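**Zilline Film Leader and Projection Screen Kit, 108-inch**
Item 2161 | Sold by Trerkmont | Page last changed 28/05/2020

The Zilline 108 is a fixed-frame screen for small film clubs, libraries and home screening rooms. It is sold with a masking set, so you can show older films in their own shape without gray bars down the sides. The screen measures 108 inches corner to corner in the widest setting.

We stock it mainly for people who show dark movies. Horror, noir and most silent films suffer on a bright white screen, where black areas turn a milky gray as soon as any light bounces off the ceiling. The Zilline fabric is a mid gray with a matte face. It gives up a little brightness and holds shadow detail better.

## What comes in the box

- Frame, eight pieces, with corner plates and screws
- Gray screen fabric, rolled on a tube
- Side masking panels, one pair
- Top masking panel
- Wall brackets and a paper drilling template
- Hex key
- Strip of black leader tape for marking your projector position

Leave the fabric on its tube until the frame is built. Folding it leaves creases that take weeks to drop out, and some never do.

## Masking

The side panels hook over the frame and slide. Push them in for the narrow shape used by most films made before the 1950s. Slide them out to the stops for flat widescreen. For the very wide formats, leave the sides at the stops and hang the top panel.

The panels are covered in black velvet and will pick up lint. A clothes brush is enough to clean them.

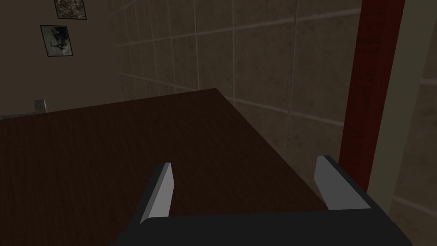
Khrystyna Derkach writes that the masking made more difference than the fabric did. She ran the same vampire film with the panels off and then on, and the night exteriors looked deeper the second time with no change to the projector. Her one complaint is that the top panel squeaks when it is hung.

The squeak comes from the hooks. A little candle wax on each one stops it.

## Choosing a projector

Any projector with a decent black level will do. Very bright office models work against the point of a gray screen, so turn the lamp to its low setting if you have one. Ultra short throw models are not suitable. They light the fabric at a steep angle and show up every ripple.

If you run 16mm, the Smits mount (item 821) holds the projector level on a shelf or rolling stand. It is sold separately and is not needed for digital machines.
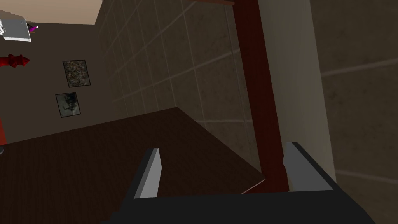
*Open two-finger gripper above a dark wooden surface, red post behind.*

## Room and wall

Allow a hand's width clear on each side for the masking to slide. Brackets should go into studs. On brick or block, use your own anchors; the screws supplied are for wood only.

Dark paint on the ceiling for the first few feet in front of the screen helps a lot, and costs less than a better projector.

## Spare parts

| Part | Item |
|---|---|
| Replacement gray fabric | 596 |
| Smits projector mount | 821 |

The older Sodia fabric does not fit this frame. Its snaps are spaced differently, and stretching it to reach will tear the hem.

## Returns

Unopened kits can come back within 30 days. Once the fabric has been unrolled we can only take back the frame and panels. Please keep the tube, as we can't accept fabric for a fault claim if it arrives folded.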